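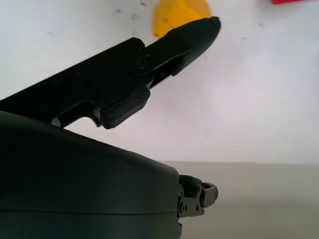
Wilma Desmet wrote to us after the last call closed to ask whether a person with no engineering background could judge if a robot task had been done correctly. In her view the pass rules ought to be clear enough for anyone who can follow a checklist. The working group agreed, and eligibility for this round has been widened accordingly.

Call for Participants: Trial Review of the Fivico Code of Practice for Tabletop Manipulation

Fivico invites applications from persons willing to take part in the trial review of its draft Code of Practice. The Code sets out how block handling and stacking tasks performed by robot grippers and robot hands are to be prepared, run, stopped and scored. It is intended for laboratories and training centers that need to compare results with one another.

A total of 14 places are available. The review will be held at the Kanaujia site in April. Sessions begin at 9 a.m.

Duties of participants

Participants will read the draft Code before attending and will apply it, clause by clause, to tasks run by site staff. Each participant will score up to 200 trials using the Miltener record sheet. Scores are to be entered individually and may not be discussed until the sheet has been signed.

Particular attention will be given to the following clauses:

Clause 3, Work surface. Start positions are to be marked before the first trial and left in place until the series ends.

Clause 5, Shared workspace. Where two end effectors work at the same table, the order of movement must be stated in writing. Staff must keep their hands off the table while either arm is powered.

Clause 8, Stacking. A block counts as placed only after it has been released and has stayed in position for the full holding time. An offset between blocks is to be recorded, even when the stack stands.

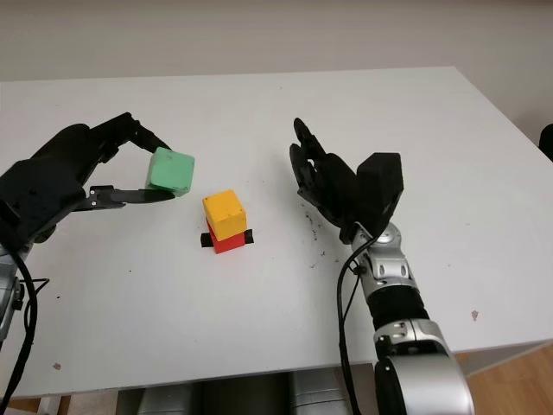

Stacking task with green, yellow and red blocks.

Eligibility

Applicants must be at least 18 years of age and able to read technical instructions in English. Experience in operating robots is welcome but is not required. Employees of Mikton, which supplied the scoring software, may attend as observers and may not submit scores.

Terms

Participants will receive a daily payment and reimbursement of reasonable travel costs. A safety briefing led by Sushil Tyagi is mandatory, and participants who miss it will not be admitted to the work area.

How to apply

Send a one-page letter and a current résumé to Olga Godoy, Review Office, Fivico. Please state any interest you hold in a company that makes or sells robot equipment. Questions about individual clauses may be addressed to Christos Stamatopoulos. Applicants will be notified of the outcome in writing.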